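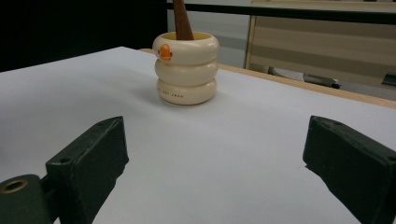 Week 4 – Fluorescence and quenching

Notes by R. Soliman, typed fast, check against the slides

Recap: molecule absorbs a photon, goes to excited state. Loses a little energy as heat first (vibrational relaxation). Then drops back and emits. Emitted light always longer wavelength than absorbed – Stokes shift. Know the sketch, it comes up every September resit.

Right angle geometry. Detector at 90 degrees to the lamp so you dont read the lamp itself. Cuvette needs all four sides clear, not the two-sided ones from the absorbance lab.

Quenching, two kinds:
Dynamic – quencher bumps into excited molecule. Lifetime gets shorter. Goes up with temperature.
Static – quencher binds before excitation, complex stays dark. Lifetime of the rest unchanged. Usually goes down with temperature, complex falls apart.
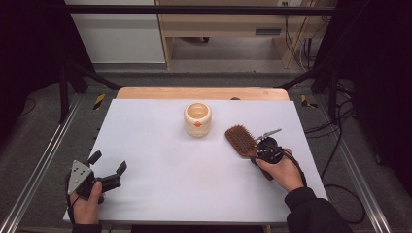 Why measure lifetime if the intensity already drops?
Intensity drops in both cases, so the plot of F0/F against quencher looks like the same straight line. Lifetime tells you which kind you have.

Stern-Volmer: F0/F = 1 + K[Q]. Slope is K, intercept should be 1. Line curving upward = probably both kinds at once.

Worked one from class: K = 200 per molar, [Q] = 0.005 M. F0/F = 1 + 1 = 2. So half the signal gone.

Lab groups: Negri and Cai on the Bauerfeind bench, Suwannarat and Dudek by the window. Blank first, then lowest conentration up. Keep slit widths the same all the way through or the ratios mean nothing.

Reading: Cernstead reader, p. 162 onward. Skip the derivation.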